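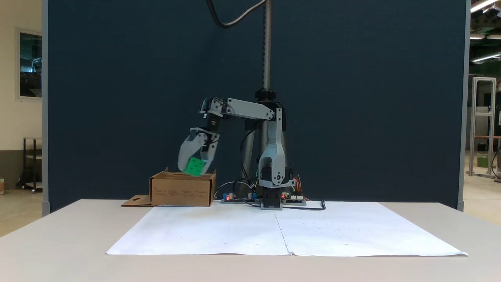
Chapter 4
Layering Sounds Without Making Mud

I learned to layer the hard way. My first proper job was a title cue for Castellanos, and I stacked 26 tracks of strings, choir and synth on top of each other, very pleased with myself. Tianyou Xue, who was mixing it, muted 18 of them and asked whether I could tell. I couldn't!

So before we load a single patch, I'd like you to spend a while just listening. Pick any pad you like from the Bremura folder, hold one low chord and write down where it sits. Is it all chest and no air? Does it take an age to bloom? Those notes are what you'll use to choose its partner in section 4.2.

We'll start with two layers and stay there for most of the chapter — I know, it sounds mean. Filters come next, then panning, and reverb goes last (put it on early and you'll never hear what's fighting).

You'll need your sampler, headphones and the session you saved at the end of Chapter 3, tempo still at 76.

4.1 Finding the gap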